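How to pack glasses and plates for moving house

Posted January 21, 2026

Last August I moved from a third floor flat in Fovholm to a small house, and I packed all the kitchen by myself. In the move before that one I lost 9 glasses, so this time I prepared better. I write down my method for whoever needs it.

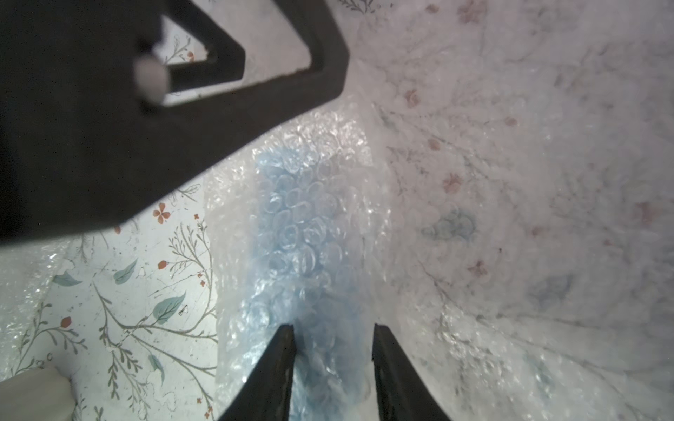
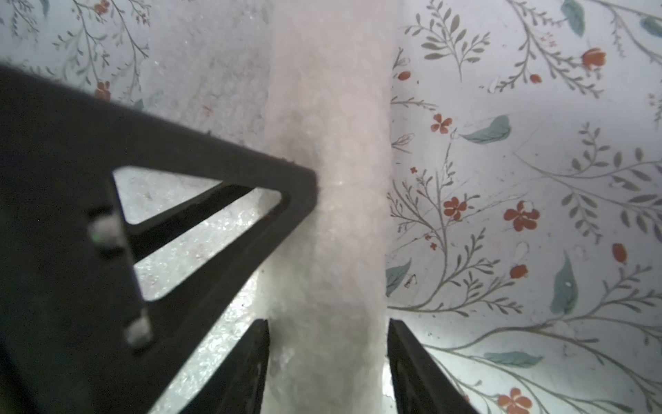
What you need

Small cartons with double walls, bubble wrap, plain paper, wide tape and a thick marker. Don't take big cartons for dishes. They become too heavy and the bottom opens on the stairs. My cartons came from Drarska, the moving shop near the harbour, and I paid 138 dollars for everything including the tape. Newspaper is cheaper but the ink goes on the plates, and then you must wash all of them on your first evening.

Glasses

1. Put a ball of paper inside the glass, not too tight.
2. Lay the glass on its side at the corner of the wrap and roll it. Two turns are enough for a normal glass. For a wine glass, wrap the stem first until it is as thick as the bowl.
3. Fold the ends inside and close with one short piece of tape. If you use long tape you will be angry when you unpack.
4. Stand the glasses upright in the carton, the heavy ones at the bottom.

The side with the bubbles goes toward the glass. Some people do it the other way and I have no quarrel with them.

Plates

Plates travel standing on their edge, like records in a box. Put paper between each one, then wrap them in bundles of four. I had one bundle lying flat, my Skiken soup plates, and it was the only bundle where something cracked.

Closing the carton

Fill the empty places with crushed paper. Shake the carton a little. If you hear something, open it and add more. Tape the bottom with 2 strips in a cross, and write the room on the side of the carton, because the top is hidden when cartons are stacked.

How long it takes

Count 30 minutes for each carton in the beginning. Later you will be faster, but please don't start on the last night, as I did the first time. Keep out one cup, one plate and one fork for each person, and the kettle.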